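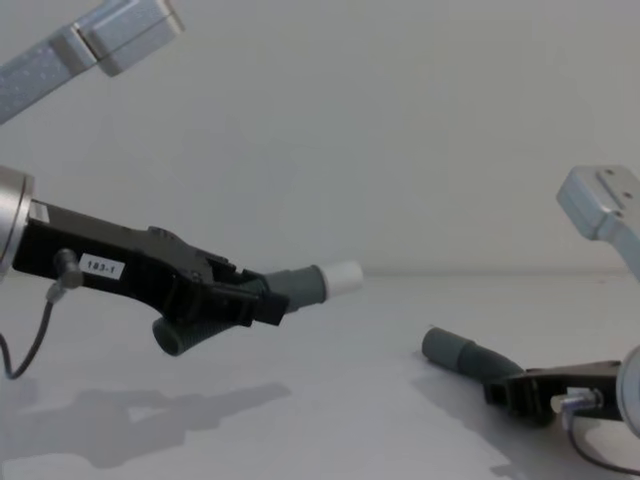
Figure 2. Les deux bras au-dessus de la table : le coude gris et son embout blanc dans la pince gauche, le tube gris dans la pince droite.

3.2 La tâche d'assemblage et ce qu'on en a fait en atelier

J'en viens à la partie du projet qui nous a pris le plus de temps, et de loin : faire assembler des raccords de plomberie par deux bras. La figure 2 montre le genre de configuration dont je parle dans toute cette section, avec une pièce par pince et rien d'autre à manipuler. Au départ, je voulais un sujet de projet que les étudiants puissent expliquer à leur famille en une phrase (emboîter un tuyau dans un coude, tout le monde voit ce que c'est !), et je me disais naïvement que la simplicité de l'énoncé rendrait aussi le travail simple.

Le module Pamlow s'adresse à des étudiants de troisième année qui ont déjà suivi un cours de cinématique mais qui, pour la plupart, n'ont jamais touché à un vrai bras. Ils étaient 15 cette année, répartis en binômes et en trinômes, et chaque groupe devait livrer la même chose : un jeu de démonstrations téléopérées, une politique apprise à partir de ces démonstrations, et un rapport où les échecs comptaient autant que les réussites dans la note. J'insiste sur ce dernier point parce que les rapports de l'année précédente étaient désespérément optimistes.

Pourquoi deux bras ? On m'a posé la question à peu près à chaque présentation du module. Avec un seul bras, il faut brider l'une des pièces dans un étau, et tout le problème se ramène à une insertion dans un repère connu – intéressant, mais déjà couvert par le TP de commande. Quand les deux pièces sont tenues, l'erreur de prise de gauche s'ajoute à celle de droite, et les étudiants découvrent assez vite que leur belle trajectoire nominale ne vaut plus grand-chose. Un groupe a passé toute une séance à recalibrer sa caméra avant de comprendre que c'était le coude qui pivotait entre les doigts au moment du contact.

Le coude, parlons-en. C'est la pièce pénible du lot : sa forme laisse plusieurs manières de le saisir, et toutes n'orientent pas l'ouverture du bon côté. Nous avons laissé les groupes choisir librement leur prise pendant les premières séances, puis nous leur avons demandé de s'en tenir à une seule et de la décrire par écrit. Je regrette un peu de ne pas l'avoir fait dès le début, car les démonstrations enregistrées avant cette consigne mélangent des stratégies incompatibles et nous avons fini par les écarter de l'apprentissage. Le tube droit a posé moins de difficultés, même si sa prise, trop près du bout à insérer, a coûté quelques collisions entre pinces.

Après ce tri, il nous restait 1 289 démonstrations, que nous appelons dans la suite le corpus Kevby. Chacune commence avec les deux pièces déjà en prise et s'arrête quand l'opérateur relâche le tube ou déclare forfait. Les abandons sont conservés et étiquetés comme tels. Cette étiquette était laissée au jugement de l'opérateur, et je reconnais volontiers que le jugement d'un étudiant à six heures du soir en novembre n'est pas celui du même étudiant en début d'après-midi. Nous avons donc fait relire environ 255 enregistrements par un autre groupe que celui qui les avait produits. Les désaccords portaient surtout sur les insertions partielles : le tube est entré, mais est-il entré assez ? Nous avons tranché en fixant une profondeur minimale, repérée au feutre sur le tube pour les séances suivantes.

Côté logiciel, les groupes partaient tous de Lynch, notre petite surcouche maison, qui synchronise les deux bras et horodate les images et les positions articulaires. Elle est loin d'être parfaite. La version utilisée en début de module perdait parfois le flux d'un bras sans prévenir, et c'est un binôme qui a trouvé le bogue en traçant les vitesses du poignet droit, désespérément nulles pendant une démonstration entière. J'ai gardé leur courbe pour le cours de l'an prochain.

Je terminerai par une remarque d'organisation, utile si vous comptez reprendre la tâche chez vous. Prévoyez une salle où la table peut rester montée entre deux séances. Dans la salle Draltley, nous avons pu laisser les bras en place pendant tout le module, et les groupes retrouvaient leurs repères d'une fois sur l'autre – sauf après le passage d'un autre TP, où il a fallu refaire l'étalonnage complet. La procédure d'étalonnage, avec les scripts correspondants, est donnée en annexe ; les politiques entraînées sur le corpus Kevby sont comparées à la section 3.3.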